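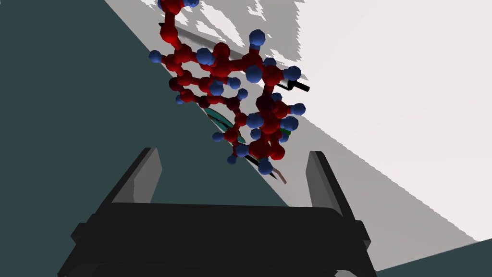

The evening chemistry class at the Flirnthorpe adult center is back for another round, and I have signed up again, having learned very little the first time and enjoyed it a great deal. I last took chemistry in high school, where I was asked to stop helping. Solomiia Dmytriv teaches the course and assumes you remember none of it, a policy that has never let her down. By week two you are expected to look at a model like the one at the top, with its red six-sided rings joined together and small blue balls around the outside, and say something more useful than "that's a lot of red." My own contribution was that it looked like chicken wire with ambitions. She wrote this down, I suspect for her friends.

The course runs for six weeks and costs $130, which includes the workbook and one replacement workbook, for people who bring coffee. There are 20 seats. Last January they were gone before I had found my reading glasses, so I would not wait for a sign from above. Nor is there a final exam. There is a final potluck, and it's graded more harshly.

Homework is light unless you count explaining it to your spouse. Mine now knows what a covalent bond is and has asked me to leave it there. Parking is behind the Benedetti building, in the lot with the speed bump that took my muffler. Sign up at the front desk or call extension 2983 and let it ring. Somebody does pick up in the end.

Recent items
Gurell Hall roof: still a roof, mostly
Likitz Street book swap wants fewer diet books
Beginner accordion moves to the far room
Lost and found: one boot, left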